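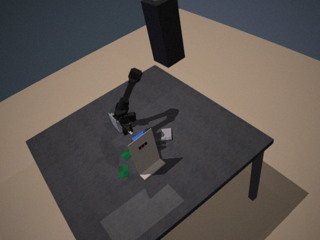 ok so I've been quiet for a few weeks and a couple of you asked what I've been up to. Short answer: button pressing. Long answer is this thread (sorry in advance, it's long)

---

The task sounds like nothing. There's a panel with three buttons in a row, the arm gets told which one, the arm presses it. In simulation. No real hardware, no cables, no dust. I figured a weekend. It is now Nov 9, 2020 and I started in March lol

(ok I took the summer off from it. still.)

---

The stack, for the people who always ask: my planner is called Brondlow, my scene randomizer is called Truveck. Both are just folders of Python with names. Brondlow takes a goal pose and spits out a joint trajectory, Truveck shuffles the table before every episode so the arm can't memorize anything

---

First problem was Truveck. I was randomizing the panel position and the panel yaw but the lean of the panel was hard-coded in two different places. One said the board leans back a bit. The other one, in the planner's copy of the scene, said it stands dead vertical

So the press direction was off by a few degrees. Every. Single. Time.

---

And a few degrees doesn't sound like much, but with a small button you come in at a slant, touch the rim, and skate across the face of the board. My contact logger was full of these long scrapey contacts and I kept blaming friction. I spent FIVE evenings tuning friction

---

Fix was boring: one scene file, both sides read it, delete the other one. If you have two copies of your geometry anywhere, go delete one tonight. I'll wait

---

After that the presses went in straight and I got cocky and ran the big batch. 2,931 episodes overnight. Woke up, made coffee, opened the plot, and the success curve was flat as a pancake for the left button. Middle was great! Right was great! Left was garbage

---

I stared at that for way too long. Reachability? Nope, checked it, the arm gets there fine. Joint limits? Nope. Then Arash Hashemi (who is much more patient than me) looked over my config on a call and asked why my button index started at 1 in one file and 0 in another

I would like to thank Arash and also never speak of this again

---

So "left" was asking for button zero, which the reward function didn't know about, which meant you could press it perfectly and get nothing. The planner was doing its job the whole time. Poor planner

---

Ok, perception! Because up to here I was cheating and reading the panel pose straight out of the simulator. Eventually you want it from a rendered camera image, so I trained a little pose network on Truveck scenes. Nothing fancy, small backbone, predicts position and rotation of the board

---

It was weirdly good and I got suspicious. Turned out the light never moved. Same sun, same direction, every episode, so the panel always threw its shadow the same way, and the network was reading the shadow as much as the board. Swung the light around to the other side and the estimate just wandered off across the table

---

Honest mistake but a classic one. I now jitter light direction, light brightness, table shade and camera position. Camera I keep on a pretty short leash. Light goes wherever it wants

Pose error went UP at first, which hurt, and then came down again after more training. It's still a little worse than the cheaty version and I'm fine with that

---

Things I left in the scene on purpose: flat colored squares lying on the table. They don't do anything for this task. They're there so the network learns that "colored thing on table" isn't automatically important. Before I had distractors it would lock onto anything with a saturated color, like a toddler

---

Somebody in my DMs asked why I don't skip the planner and learn the whole thing end to end. I might! But when a planned press fails I can open the trajectory and see the waypoint that's wrong. When my end-to-end one failed back in the spring I had a number that was lower than another number, and a headache

---

Planner details, mute me if you don't care: it does a free-space move to a pre-press pose a little off the board, then a straight line in along the board's normal, then the same line back out. Collision checking is on for the first part. For the straight line I allow fingertip-to-button contact and nothing else

---

The "back out along the same line" bit I added late and it mattered a lot. Before that it would press and then swing off sideways to go home, and clip the panel on the way. Counted as success, because the button was already down. Looked awful in replay

---

Which reminds me, WATCH YOUR REPLAYS. I have a script now that picks 40 random episodes after each run and tiles them into one video, and I watch the whole thing with my lunch. I've found more bugs that way than with any metric I've written

---

Speed: I capped it at 50 planning attempts per episode, after that it gives up and logs the seed. Used to be unlimited and one bad seed would hang the whole batch while I was asleep. Saving the seed is the part I'd tell past me to do. You can drop it right back into Truveck and get the exact same table

---

What's still broken:

- arm sometimes picks a silly elbow-way-up configuration when a simple one exists
- pose network gets shaky when the board is turned far from the camera
- my config files. just in general

---

Elbow thing is next. I think I need a cost on distance from a comfy rest posture instead of taking whatever the IK solver hands me first. If you've done this and have opinions on weights, please yell at me, I've been picking them by vibes

---

After that I want sequences, like "right, left, middle" in one go without returning home between presses. The planner can chain goals in theory. I wrote that code in March and haven't run it since, so we'll see what past me left in there

---

And no, code isn't up yet, I want to clean out the absolute paths first (there are so many). Will post in this thread when it is. Going to go kick off tonight's run now, light jitter on, button index starting at ZERO everywhere, I checked twice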